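NOTA DE PRENSA

Grestum publica una guía para mudarse sin perder la vajilla ni las amistades

La edición de septiembre reúne 227 consejos sobre cajas, cinta adhesiva y el delicado arte de pedir prestada una furgoneta

Trultton, septiembre. La editorial Grestum lanza este mes «Todo cabe», un manual práctico de mudanzas domésticas dirigido a quienes todavía creen que lo suyo se resuelve en una mañana. El libro llega a las librerías en plena temporada alta de traslados, cuando media ciudad sube un sofá por la escalera y la otra media espera a que lo bajen.

La guía parte de una encuesta propia a 400 hogares que cambiaron de domicilio en el último año. El 40 % reconoce que conserva cajas sin abrir de la mudanza anterior. Nueve hogares admitieron haberlas trasladado dos veces, cerradas, con la misma etiqueta: «Varios». La editorial les ha enviado un ejemplar de cortesía, convenientemente embalado.

El primer capítulo trata de los libros, que pesan más de lo que su contenido justifica, y recomienda repartirlos en cajas pequeñas. El segundo aborda la cocina. El tercero, el más extenso, se ocupa de los cables, y propone un método de clasificación que la propia redacción de Grestum lleva meses sin conseguir aplicar.

«Todo cabe» incluye además planos para medir puertas antes de comprar armarios, un calendario de avisos a compañías de suministros y un modelo de carta de disculpa para los vecinos del rellano. La cubierta es obra del estudio Perić, que entregó el encargo con algo de retraso por encontrarse de mudanza.

El apartado de materiales compara el cartón ondulado sencillo con el doble y explica cómo leer el canto de una plancha antes de pagarla.

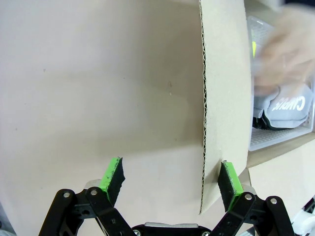
¿Cuándo conviene usar cartón de doble canal?
Para vajilla, herramientas y cualquier caja que vaya a quedar debajo de otras; con la ropa de cama y los cojines basta el de canal sencillo.

La presentación tendrá lugar a las 19.00 en la librería Evuvgate, que estrena local y ruega a los asistentes que comprueben la dirección nueva en su página web. Habrá vino y vasos de papel, porque los de cristal siguen en una caja por identificar.

Los medios interesados pueden solicitar ejemplares y páginas de muestra al departamento de prensa de Grestum, en Trultton.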